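Drastetti puts its two-arm kitchen cell setup guide online, free for anyone to use

UDCOMBE, 1st December

I run the small service desk at Drastetti, and I've been asked to write this release myself, so please forgive me if it sounds more like me than like a press office. We have put the full setup and care guide for our two-arm kitchen cell on our website. It's free, there's no sign-up form, and you can print it, mark it up and tape it to the wall (we did!).

The guide runs to 102 pages. I know, I know. Most of it is tables, and a good chunk is bolt settings you'll look at once and then forget. The part I'm really excited about is the setup chapter, which we rewrote from scratch in November after a long visit to the bakery lab at Wuyts. They were bringing up a new cell while we were there, and every time somebody had to stop and ask me something, I wrote the question down. Those questions are now the chapter headings.

So what's in it? We start with the simulated cell. Before you power up anything with a motor in it, you load your counter, your board and whatever you plan to handle into the simulator, and you park both arms in the ready pose. For us that means hands open, fingers up, nothing in the grip, and a clear patch of counter between each arm and the work. If a forearm sits too close to the board on the screen, it will sit too close in your kitchen too, and moving a base on the screen takes a few clicks. Moving a real one takes a hex key, a helper and most of a morning.

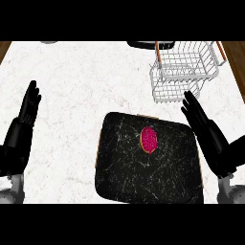

Once the ready pose looks right, save it under its own name and leave it alone. I can't say this loudly enough. People love to nudge it a little for one job and save over the old one, and then the next job starts from the wrong spot. The guide has you keep 2 copies, one on the cell computer and one somewhere else entirely.

Next comes the order of work on the real machine. Level the counter first, then bolt down the bases, then route the cables, then home the joints. We used to tell people to home the joints before the cables were tied back, and I'll take the blame for that one, as I wrote the old page. A loose cable can tug on a wrist just enough to spoil the zero, and you'll chase that error all afternoon. If you're working from the old sheet, please throw it out.

The daily care list has 16 checks on it. Wipe down the hands, look between the fingers for crumbs and icing (sugar gets everywhere, and it sets hard), open and close each hand slowly, and listen. You'll get to know the sound of your own cell very quickly. If one hand starts to sound rougher than the other, stop and turn to the repair section before you run another tray.

There's a new repair section too! It covers swapping a finger, replacing a wrist cover and setting the zero again after either job. We wrote it for the person who looks after the cell day to day, with ordinary hand tools. Anything deeper than the wrist should still come back to us in Udcombe. Please pack the arm in its original crate if you kept it, and if you didn't, call the desk and we'll send one out.

The sample simulator files come from Dollau, our shared project with the lab at Wuyts, and they're in the same download. Change the counter, swap the board, put your own pastries on it, and see how your layout holds up before you drill a single hole.

The guide and files are on the Drastetti website now, under Service. Reporters who'd like to see a cell being set up can write to the service desk through the contact page. It'll be me who answers, and I'm always glad to show one off.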